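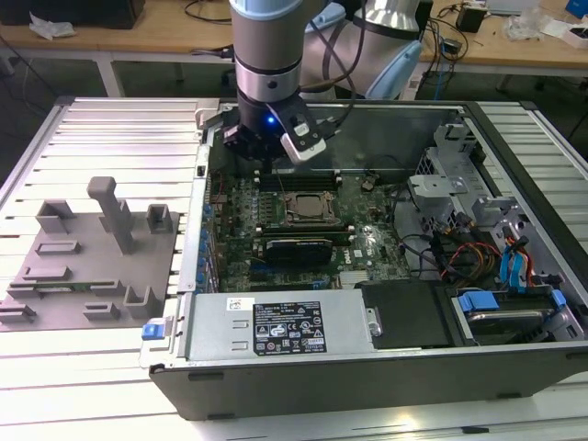

Memory is removed after the side panel and before the graphics card. Shut the machine down, switch off at the wall, pull the mains lead and hold the power button for 7 seconds. Lay the tower on its side with the open face upwards. On a board of this layout there are two banks of memory slots, one above the processor socket and one beneath it, both running horizontally. The lower bank lies between the socket and the graphics card, so start with the upper one.

Removing a module

1. Touch bare metal on the chassis, or wear a wrist strap clipped to it.
2. Move any cable that crosses the slots. Do not unplug it.
3. Press the retaining clips outwards until the module lifts.
4. Hold the module by its short edges and draw it straight out. Do not rock it.
5. Write the slot number on the bag before the module goes in.

Fitting a module

Line up the notch with the key in the slot. Press evenly on both ends until the clips close. If one end stays high, take the module out and begin again.

Leave the processor bracket closed throughout. Refit the panel, reconnect the mains and check the memory total in the setup screen. A full memory test should be left running for 30 minutes.

Page maintained by Rosemarie Lammers. Last changed 22 December 2020.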